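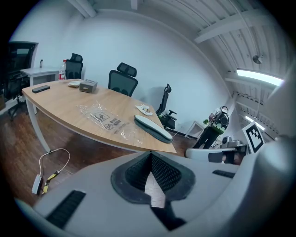 Malstead handheld echo sounder, second season with it

Quick write up before I head out again. Bought this for pond and reservoir work, small jobs, mostly one guy in a jon boat. Not a survey grade unit and they don't pretend it is.

Setup: easy. Transducer clamps on the transom, cable to the handheld, pair it with your GPS, done. 14 minutes first time, less now. Manual is bad. Skip to page 5, that's where the draft offset is and you need to set it or every depth comes out shallow.

Accuracy. Checked against a lead line off the dock at Flillholm, 33 drops. Good over gravel, good over sand. Soft mud is another story, it reads the top of the fluff one ping and the hard bottom the next. Weeds same problem. Illia Nechyporuk runs the Lilora on the same pond and gets cleaner numbers in the muck, but that thing costs double and wants its own battery box.

Battery is fine. Full morning of lines plus some left over. Charging port cover is junk, mine tore off in January and I've been using tape.

Software... meh. Exports plain XYZ which is all I want. The contour tool makes pretty maps with islands that dont exist. I pull the points into something else. Also it drops the sound speed setting every time you update the firmware, so write yours down. Lost a whole set that way, had to go back and rerun it.

Paid 400 used from Barry Haworth, came with the pole mount. Get the pole mount. The transom clamp shakes loose at anything over a walking pace and you wont notice till the lines don't match up.

Support answered the same day, twice. Hrytsenko, the dealer, took three weeks to send a cable.

Would buy agian for hard bottom and open water. For silty ponds save up for the Lilora or bring a pole and do it by hand.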